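4. Reproducing the clutter grasp result

Read this section before you run anything. The headline figure in the Sirkix report is a success rate over 619 grasp attempts, and people tend to quote it without the conditions attached. The steps below are the ones we could repeat on our own bench. Where the report leaves something out, we say so.

4.1 Before you start

You need the Hiltard controller package, the wrist camera calibrated as in section 3, and a kitchen counter or similar surface with ordinary objects left on it. Do not use the Prenwood object set for this test. Its objects are matte, evenly sized and spaced well apart, and the method scores better on it than it does on anything you would find in a kitchen.

Caution: Keep hands out of the workspace whenever the arm is enabled. The stop button on the pendant stops the arm but does not open the gripper.

4.2 Setting the approach view

1. Home the arm and wait for the status light to settle.

2. Load the task file and select "top approach."

3. Jog the wrist until the target is centered under the camera. Close range is fine. The method claims to work when the target fills most of the view, and that claim is worth testing hard.

4. Save the view as your reference. Save it again under a second name, because the controller overwrites the first one on a failed run.

5. Check that the rim detector has locked on. The overlay should follow the visible part of the rim and leave a gap where the rim leaves the view. If it draws a full closed circle anyway, write that down. It is guessing the missing part, and the log will not tell you.

Note: Dark mugs on dark counters are a known weak spot. In our runs the detector often reported a lock on a black interior with very little edge to go on. Treat any confidence value in that case as decoration.

A white mug close up gives the detector plenty of smooth wall and a soft, slightly blurred rim. Veined stone is harder than it sounds, since pale veins against a dark background make strong edges of their own. Neighbors matter too: another mug close by on the left, a purple spatula head at the lower left, and a jagged yellow piece, likely peel, beyond the right side of the rim all compete for attention.

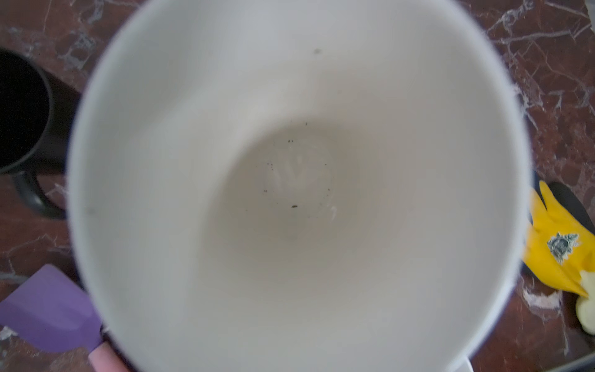

Can the method tell an empty mug from one with something in it?

Only in a coarse way. The fill check compares depth at the center of the mug with depth at the rim, so it will catch a mug that is half full. It has no means of noticing a thin residue on the base, and the report's "empty" label should be read as "no large volume detected."

4.3 Running the trial

6. Set the number of attempts per layout to 9. The report used 3 for most layouts, too few to separate a good layout from a lucky one.

7. Turn off automatic retry. With retry on, the controller folds a failed first grasp and a good second grasp into one success. The report doesn't say which setting was used. Amedeo Mazza wrote to the authors to ask and was referred back to the report.

8. Start the run. Do not touch the objects between attempts, even if one has been nudged.

9. Record every attempt by hand as well as in the log. Score a grasp as good only if the object is lifted clear and set down upright.

Caution: If the gripper closes on a rim and the force reading keeps climbing, stop the run. The force limit in the Hiltard package is applied after filtering, and ceramic can chip before it trips.

4.4 Reading the numbers

Compare your hand record with the log before working out any rate. Ours disagreed on the first 2 layouts, both times in the log's favor. A mug dragged sideways and released had been counted as lifted.

Report single-object and cluttered layouts separately. Averaging them hides the part anyone should care about. The Golestani baseline is older and slower, but it publishes both figures and its failures can be traced to a cause.

If your cluttered rate comes out well below the Sirkix figure, check the camera calibration once, then believe your result. Repeating the run until the numbers agree is not a test.

Section last revised January 8, 2021. Earlier printings told the reader to leave retry on in step 7; discard any results taken that way.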